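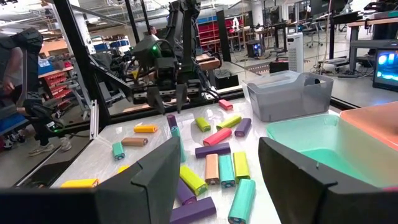
Foam sticks unsorted on a white tabletop, with gray, mint-green and salmon-orange containers at the right.

Catalog > Sorting and Counting > Foam Parts > Hikora Stick Set

Hikora Foam Stick Set with Open Containers

13/05/2022, Gunnel Sæther

The Hikora set is a mixed-color lot of short foam sticks for tabletop sorting. Each stick is a rectangular length with rounded edges. The end faces are slightly recessed and read darker than the sides, so a stick stood on end looks different in tone from the same color lying flat. Anyone setting up a color-matching task should judge color from the long side.

Colors are assorted and include purple, teal, lime, yellow, peach and pink. Lengths are mixed within a color. Yellow and lime are close to each other, and under warm lamps the difference narrows further. For beginners, remove one of the two before the first session.

A full pack holds 276 sticks. Refill bags are packed by single color and carry the same lot code as the full pack. Lots made before January use an older dye for the teal and should not be combined with current stock if an exact match is required.

Work surface

A plain white top gives the best contrast with every color in the set. Glossy tops wipe down faster but throw back glare from overhead light. A matte sheet laid over the top cuts this. Small wrinkles in the sheet do not matter for flat sticks, though upright sticks tip more easily on them.
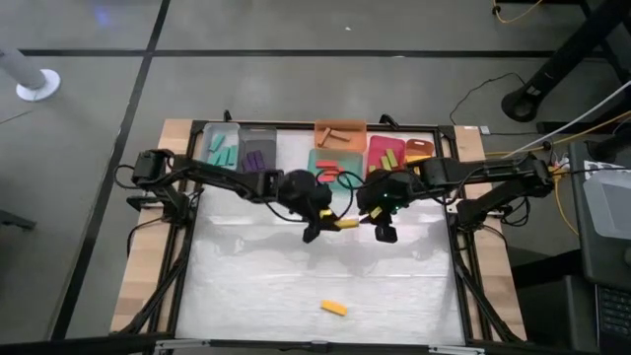 Containers are sold separately under the Stomov name and are supplied without lids. Set them in a row along the far side of the work surface, one color to each, and keep the near side clear for unsorted sticks. The translucent gray bin allows a partial check of contents from the side. Solid-color tubs have to be viewed from the top. Matching the container to the stick color is optional.

Specifications

Stick material: closed-cell foam
Sticks per full pack: 276
Full pack net weight: 243 g
Refill bag: 16 sticks, one color
Containers per Stomov pack: 2

Care

Wipe with a damp cloth and mild soap. Do not use solvents. Do not store under load; compressed ends recover slowly and may stay dented. Juronero storage crates accept one full pack with the Stomov containers stacked on top.

Contact Haugen Supply, Parts Desk | Copyright 2022 Haugen Supply | Back to top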